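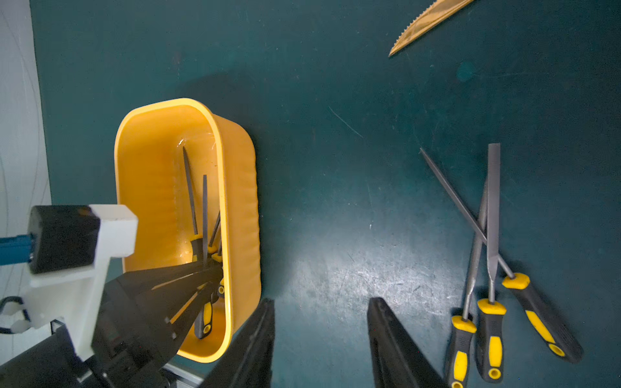 Flat Before Sharp: Thérèse Carrier on Restoring Hand Saws

Print this page
E-mail this article

Thursday, August 24, 2023

Thérèse Carrier has sharpened saws for 36 years, the last 11 of them at Pistard, a repair shop that takes in hand tools from cabinetmakers and boatyards. Most of the saws sent to her arrive with a note saying the blade is dull. She reads the note last.

"Dull is the easy part," she said. "I want to know if the plate is straight, if the teeth are the same height, and what the last person did to the set. Filing comes after all of that."

Her procedure begins with the plate. She sights along the tooth line from the heel, then flexes the blade and checks that it returns. A long, even bow can usually be taken out by bending against it. A kink is slower work and calls for a hammer and a smooth steel block. She does not file a kinked saw, on the grounds that the teeth will be correct only until the plate is straightened.

Jointing is next. A flat mill file is held square to the plate and run along the tips until every tooth shows a small bright spot. On a neglected saw some tips will carry wide flats and others almost none.

"People stop too early because they hate to see metal go," Carrier said. "If three teeth at the toe are still low, you can leave those. The toe does very little cutting. Low teeth in the middle are another matter."

Shaping is done with a triangular file sized to the tooth. Carrier wants the face of the file a little more than twice the depth of the gullet, which leaves part of each face unused and lets the file be turned as its corners wear. For ripping she files straight across with a rake of eight degrees or less. For crosscutting she relaxes the rake to fifteen and adds a fleam angle of twenty. She works from a wooden block drilled to hold the file tip at the chosen rake, and marks the fleam on a strip of card laid beside the vise.

Trevor Beaulieu, who keeps the shop's files and abrasives in order, replaces the small triangular files far more often than customers expect. The corners fail first. A file with broken corners still cuts on its faces, but it leaves a ragged gullet and chatters at the start of the stroke.

"I throw them out when the sound changes," Beaulieu said. "You hear it before you see it." He cards the larger files with a wire brush after each job and chalks them before work on brass backs. He does not oil them.

On set, Carrier's advice is to use less. A saw for dry hardwood needs only enough to clear the plate, and too much gives a wide kerf that wanders. She sets after shaping and before the final sharpening pass, alternating teeth, and never bends a tooth back the other way. Old steel will snap at the root.

The final pass is light, one or two strokes per gullet. She then lays the saw flat on the bench and draws a fine stone once along each side of the teeth. A test cut follows. If it drifts left, the left side gets another pass with the stone.

The shop charges 65 dollars for jointing, shaping and sharpening a panel saw. Straightening is quoted separately. Backsaws with loose backs are looked at first and sometimes returned untouched.

Asked about saws with impulse-hardened teeth, Carrier was brief. "A file skates on them. You can cut the teeth off and make new ones in the soft plate underneath, and I have done it twice. The plate was poor both times."

She is now writing up her filing angles for a bench guide, to be finished in March. The section on half-rip backsaws is still missing, and she has not settled on a fleam angle for it.

Print this page
E-mail this article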